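Section 6. Care of Washable Textiles

6.1 Scope

This section applies to all cleaning cloths, hand towels and drying towels issued with the Tunberg housekeeping cart, model 2610. It covers first use, laundering, drying, folding and withdrawal from service. Mop heads and floor pads are covered in Section 7. Disposable wipes are not to be laundered under any circumstances.

The supervisor on duty is responsible for making sure that these instructions are available at each cart station. A printed copy is to be kept in the document pocket on the side of the cart.

6.2 Before First Use

New textiles carry a finishing agent that reduces their ability to absorb water. They must be washed before they are placed on the cart.

1. Remove all paper bands, plastic ties and retail stickers. Leave the sewn-in care label in place.
2. Sort the textiles by color. Light blue items are for general surfaces, yellow items are for washrooms, and white items are for glass.
3. Wash each color as a separate load on a warm cycle, without fabric softener.
4. Dry completely before storage.
5. Enter the date of the first wash on form 1173, together with the initials of the person who did the work.

Note: Some loss of lint is normal during the first two washes. Clean the dryer filter after each load.

6.3 Routine Laundering

Textiles that have been used on a shift are to be placed in the lower bag of the cart and taken to the laundry room at the end of that shift. They are not to be left in the bag overnight.

1. Shake out each item over a waste bin to remove loose dirt and crumbs.
2. Check for pins, staples and broken glass. Wear gloves for this step.
3. Load the machine to no more than two-thirds of its capacity.
4. Add detergent according to the instructions on the package. Skemico liquid concentrate is supplied with the starter kit, but any mild detergent without bleach may be used.
5. Select the warm cycle for light blue and white items. Select the hot cycle for yellow items.
6. Remove the load promptly when the cycle ends.

Caution: Never mix bleach with any product that contains ammonia. The fumes are dangerous. If the two have been combined by accident, leave the room, keep others out, and inform the supervisor.

Caution: Do not wash textiles that have been used with oil-based polish together with other items. Such textiles can heat up and catch fire in the dryer. They must be air-dried flat and kept in the closed metal container.

6.4 Drying and Folding

Tumble drying on low heat is preferred. Where no dryer is available, items with a loop may be hung from the hooks on the rear rail of the cart – one item per hook, with space between them for air to pass.

Folding is to be done on a clean, flat surface. Lay the item down, smooth it from the center toward the edges, and bring the short sides together. Fold once more so that the loop, if there is one, remains on the outside. Stack with the folded edges facing the same way.

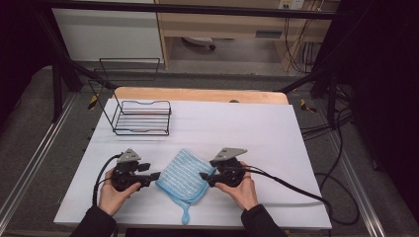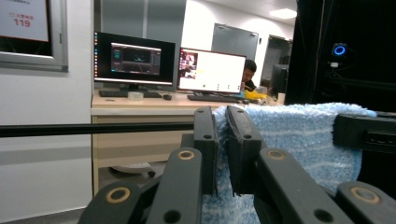
Figure 6-2. Light blue striped textile, loosely crumpled (first view) and held at a fold (second view).

Place no more than one stack in each upper compartment. Overfilled compartments prevent the lid from closing and may damage the hinge. Textiles that are still damp to the touch must be returned to the dryer and not stacked with dry ones.

6.5 Withdrawal from Service

An item is to be withdrawn if it shows any of the following:

- holes or torn seams
- a color code that can no longer be recognized
- stains that remain after a second wash
- a stiff or matted surface
- an odor that persists after drying

Withdrawn items may be cut up for use in the workshop. They must first be marked across one corner with a black laundry pen so that they are not returned to the cart by mistake.

6.6 Ordering Replacements

Replacements are ordered through the Tramimau service desk. State the cart model, the color required and the number of packs. Orders received before the end of February are delivered with the spring maintenance kit – later orders are sent separately and may be subject to a freight charge.

Questions about this section should be addressed to Dorottya Simon, Technical Documentation. Requests for training at the site should be sent to the Baranauskienė office.

Section 6 revised November 2023. Replaces all earlier versions.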